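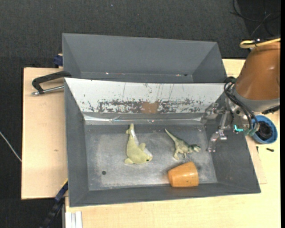

**Thread: Dishwasher leaves white film on plastic only, glass is fine**

**rutell_k** wrote:

Machine is a Wavilik, built-in, seven years old. Since April everything plastic comes out with a chalky film. Drinking glasses and plates from the same load are clear. The film wipes off with a damp cloth and returns after the next cycle. Salt reservoir is full, rinse aid is full, filter is clean. Water here in Eltley tests at 405 ppm total hardness on a drop kit. Detergent is tablets, one per load, same pack type as before.

What should I look at first?

---

**Bimla Nigam** wrote:

405 ppm is very hard. Divide by 17.1 and you get 23.7 grains per gallon. Check what the softener is set to. A full salt reservoir tells you nothing about the setting, and on a lot of machines it ships at a low level. If it was ever reset to factory, it went back to that.

---

**rutell_k** wrote:

Setting shows as 2. Manual says the range is 0 to 7. I have not changed it, but we had the power off for a day while the kitchen circuit was rewired.

---

**Bimla Nigam** wrote:

Then 2 is almost certainly wrong for your water. Look up the table in the manual and match it to your hardness. Watch the units: the table may be in German degrees. 405 ppm as calcium carbonate is 22.7 °dH.

---

**dagdelen_pj** wrote:

I disagree that this is the softener. If it were hardness, the glasses would show it before anything else. Film on plastic with clean glass points to drying. Plastic has low thermal mass, so it cools quickly after the hot rinse and the droplets stay put. Glass and ceramic hold heat and drive the water off. Whatever is dissolved in the droplets stays on the plastic.

Open the door when the cycle ends and see if the cups are standing wet.

---

**Bimla Nigam** wrote:

And what is dissolved in the droplets? Mostly hardness. You have described the mechanism by which a softener fault shows up on plastic first.

---

**dagdelen_pj** wrote:

Some of it is hardness. Some is detergent carryover. Even with fully softened water you get sodium salts left behind when a droplet dries, and those also leave a white residue. They redissolve in plain water. Scale does not. The original post says a damp cloth takes it off. Hard scale needs acid.

---

**Pankaj Jaiswal** wrote:

Easy to separate the two. Take one filmed plastic item. Put a few drops of plain water on one spot and a few drops of white vinegar on another. Leave both for a few minutes, blot, let dry.

- Both spots clear: soluble salts or detergent residue.
- Only the vinegar spot clear: carbonate scale.
- Neither clear: the surface is etched or worn, and no setting will fix it.

Use a dark item if you have one. Film is hard to judge on white plastic.

---

**rutell_k** wrote:

Did the test on a dark blue lid. Vinegar spot is fully clear. Water spot is better than before but still has a faint haze at the rim.

Also opened the door at the end of the cycle. Plastics were wet, glasses dry.

---

**Pankaj Jaiswal** wrote:

So it is mixed, with scale as the larger share. Change one thing at a time. I would start with the softener setting. It takes effect after the next regeneration, which may be several loads away, so don't judge it on the first one.

---

**dagdelen_pj** wrote:

I'll accept scale as part of it. I still say the wet plastics matter. Raise the rinse aid dose one step once the softener has settled, and tilt anything with a recessed base so it can't hold a pool.

---

**wavilik_owner82** wrote:

Same machine here. Mine had a loose cap on the salt reservoir — brine was leaking into the tub during the wash. It gave a film on everything, though, so probably not your fault. Worth a quarter turn to check.

---

**rutell_k** wrote:

Cap was tight. Softener now set to 6, per the manual table for 22.7 °dH. Rinse aid unchanged for now.

---

**rutell_k** wrote:

Several loads in. New film is much lighter on the containers. Old film on the lids did not come off by itself, so I soaked them in diluted vinegar and they have stayed clear apart from the rims, which still dry slowly. I went up one step on rinse aid this morning.

---

**Bimla Nigam** wrote:

Expect to refill salt more often at 6. Write the setting inside the cupboard door in case the power goes off again.

---

**dagdelen_pj** wrote:

Rims drying slowly is the part I was talking about. Post again after the rinse aid change.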